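Encres à gouttes : le grand rangement d'août

Il y a des ateliers qui sentent la térébenthine, d'autres la colle. Chez Funoter, atelier partagé au fond de la cour du passage Ñahui, on parle surtout couleur, et on en parle longtemps. Le bâtiment date de 1888, les fenêtres ferment mal, et je n'ai jamais vu un endroit où l'on discute avec autant de passion de la différence entre deux rouges !

Le petit flacon compte-gouttes y règne. Une goutte, deux gouttes, un peu d'eau, et la teinte bascule. L'inventaire d'août de l'atelier affichait 966 flacons, achetés, hérités ou échangés avec les voisins de Dasteton contre du papier. Forcément, il faut ranger. La méthode maison tient en un geste que j'ai adopté dès mon retour : tout sortir sur le bois, bien espacé, regarder les étiquettes une à une, puis regrouper dans un bac. Jaune translucide, le bac, pour le repérer sur l'étagère. J'adore ce moment où les couleurs sont dehors, avant qu'on ait décidé de quoi que ce soit.

Petits flacons et bac jaune sur la table de bois. 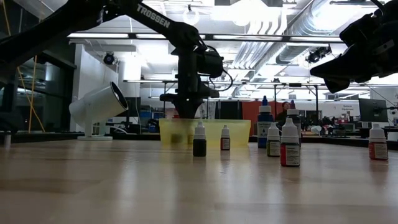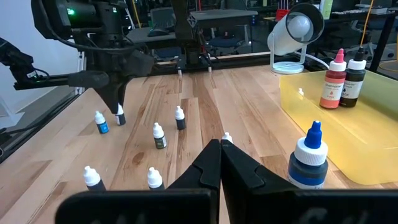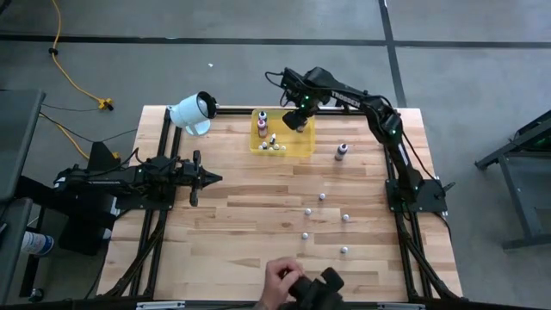

Reste la question du classement. Par teinte, c'est superbe et vite ingérable (où finit le violet ?). Par fabricant, on retrouve tout mais on perd le plaisir de l'œil. L'association Waltatico, qui anime les soirées de 18 h, défend le tri par usage : lavis d'un côté, plume de l'autre, et les fonds de flacon à part pour les essais. Je m'y suis mise sans y croire et j'ai ressorti un bleu oublié, magnifique en lavis très dilué. Pensez aussi à essuyer les embouts avant de refermer, un bouchon collé peut gâcher une soirée entière.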